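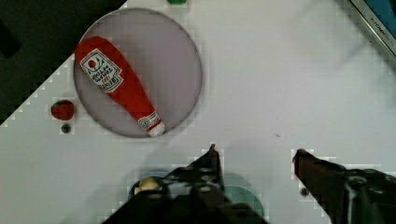

No. 73

My grandmother put ketchup on rice, and for a long time I thought that was something only our family did. Then I moved to Lindstead and met other people who had grown up the same way, in houses where the bottle came out at every meal and stayed out until the dishes were done. I have been thinking about it this month as I clear out her recipe box.

The box is a gray metal one, the kind meant for index cards. She bought it at Kostiuk, the hardware store on the corner, which also sold canning jars and seed packets. Most of the cards are in her handwriting. A few are cut from flour bags. The tomato section is the thickest, and it is in no order at all.

She made her own ketchup until 2000. I know the year from a card that says "last batch, too much trouble." After that she bought it like everyone else. The homemade kind was thinner and darker, with a lot of clove in it, and none of us kids would eat it. We wanted the sweet kind from the store. I feel a little bad about that now, mostly because of how long it took her. She started after breakfast and the pot was still going at supper.

I tried the recipe last weekend. The card asks for a peck of tomatoes, two onions, vinegar, brown sugar, salt, clove, allspice and "a little red pepper if they are bland." It does not give a cooking time. I used paste tomatoes from the farm stand out toward Troltberg and cut everything in half.

Some notes, in case anyone wants to try it:

Put the tomatoes through a food mill before the long cooking. I did it after and had to wash the pot twice.

Go easy on the clove. The card says a tablespoon for the full batch. I used a teaspoon for my half and it was still the first thing I tasted.

Use a wide pot. Mine is tall and narrow, and by four in the afternoon I still had soup. I moved it to the roasting pan, set across two burners, and it went much faster.

Stir the corners. 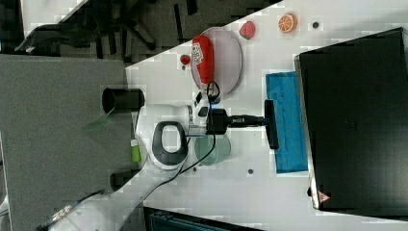

Photo: Kerar

It came out close to what I remember, dark and sharp, better the second day than the first. I put some on a fried egg and some on meatloaf. On rice it was too strong. She must have switched to the store bottle for rice even back then, or used less of it than I do.

The rest of the box will take me into the winter. There is a green tomato pickle I want to make next, though the card has a water stain right across the amounts and I can only read the vinegar. My aunt may have a copy. There are also four versions of the same plum cake, each one marked "good," and a card that says only "ask about the dumplings" with no name on it. I don't know who she meant to ask - a neighbor, probably.

I have been typing the cards up as I go and putting the originals back in the order I found them. If you have a green tomato pickle that uses mustard seed and no turmeric, please leave it in the comments. I have a windowsill full of green ones and they are starting to turn.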